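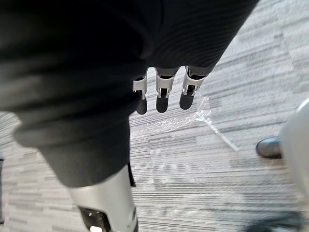 Search this forum
Enter keywords

Well water smells like rotten eggs, hot side only

Posted 5/10/18 by Els Stevens

We moved in last fall and the house is on a well. Cold water is fine. Hot water smells like rotten eggs, worst first thing in the morning and after we've been away. The heater is a 40 gallon electric, a Grevix, and the sticker on the side says it was installed in 2001. I'd like to fix the smell without buying a new heater if I can help it. Is this the anode rod? My neighbor says to pull it and leave it out.

tallpine

If it's only on the hot side, then yes, it's very likely the anode. Magnesium rods react with sulfate in the water and certain bacteria do the rest. Don't leave it out, though. The rod corrodes so the tank doesn't. Put in an aluminum-zinc rod and flush the tank while you're at it.

drywell_dan

I left mine out and the smell was gone the next day. Tank is still going. People worry too much about that rod.

tallpine

How long ago was that?

drywell_dan

Two years.

tallpine

Two years doesn't tell you much. Mine leaked in the fifth year after the previous owner did the same thing, and it took out the subfloor in the utility closet. A rod is cheap next to that.

morgan_h

Before anybody buys parts, shock the tank. Turn off the breaker, shut the cold inlet, drain off a few gallons, and get household bleach in through the anode port or the hot outlet. Plain bleach, no scent. Fill it back up, run each hot tap until you smell chlorine, and let it sit for a few hours. Then flush until the smell is gone. Don't turn the breaker back on until the tank is full or you'll burn out the elements. 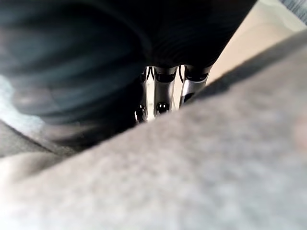
If the smell comes back inside a month, change the rod. If it never comes back, you saved yourself the money. Mine came back in 3 weeks, so I ended up doing both.

Els Stevens

Thanks. I tried to look at the rod and can't break the hex head loose. I had a long breaker bar on it and the whole tank started to turn.

tallpine

Leave the tank full for weight and have somebody hold it. An impact wrench does it in a few seconds. At that age there may not be much rod left - maybe just the wire.

quietcreek

I'm going to disagree with everyone. A heater from that year owes you nothing. If you put an impact wrench on it you may crack something that has been holding on by rust. I'd put the money toward a new one. We paid $646 for a Stusuvard last June, not counting the fittings, and ordered it with the powered anode. No smell since.

drywell_dan

Powered anodes are a gimmick.

quietcreek

It's a titanium rod with a small current on it. It has nothing in it for the bacteria to work with. You're free to skip it.

morgan_h

Els, have you had the well tested? Sulfate, iron and coliform at least. If the county lab does it, ask for the hydrogen sulfide test too, and ask how they want it collected - the gas leaves the sample quickly.

Els Stevens

Tested before closing. Coliform was absent, iron a little high. They didn't do sulfate. I'll try the bleach this weekend and leave the rod alone for now. If it smells again I'll price a new heater.

tallpine

Reasonable. Put a drain pan under it in the meantime.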